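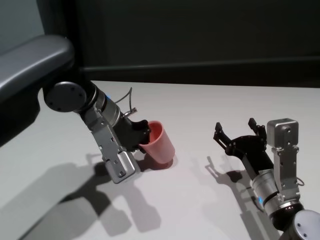
Gatchalian, maintainer, Rolter two-arm evaluation guide
Last edited 25/01/2026

4.2 Running the cup trials

This section covers the single-cup task used to compare the Faltness policy with the baseline. Finish the arm calibration in 4.1 first.

1. Clear the table of everything except the cup.
2. Load the checkpoint. Results in the Stastden report use the one saved at step 1000.
3. Set the speed limit to 80 percent for both arms. Use the same limit for the baseline.
4. Open both grippers and move the arms to the start pose.

Caution: Keep hands off the table once the arms are enabled.

5. Place the cup upright between the two grippers, with a clear gap on each side.
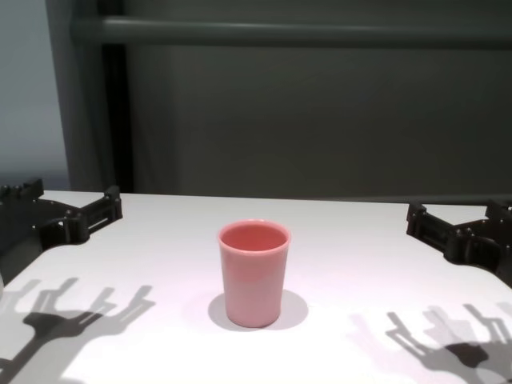

6. Start the trial. The log opens on the first arm command and closes after about 19 seconds.
7. Score the trial as success, partial or fail. A cup that is gripped but left tilted counts as partial.
8. Return both arms to the start pose and repeat until you have 100 trials per policy.

Note: Do not rerun a failed trial under the same number. If an arm faults, mark the trial void and add a new one at the end.

Scores are saved with the logs. To export them, go to 4.3.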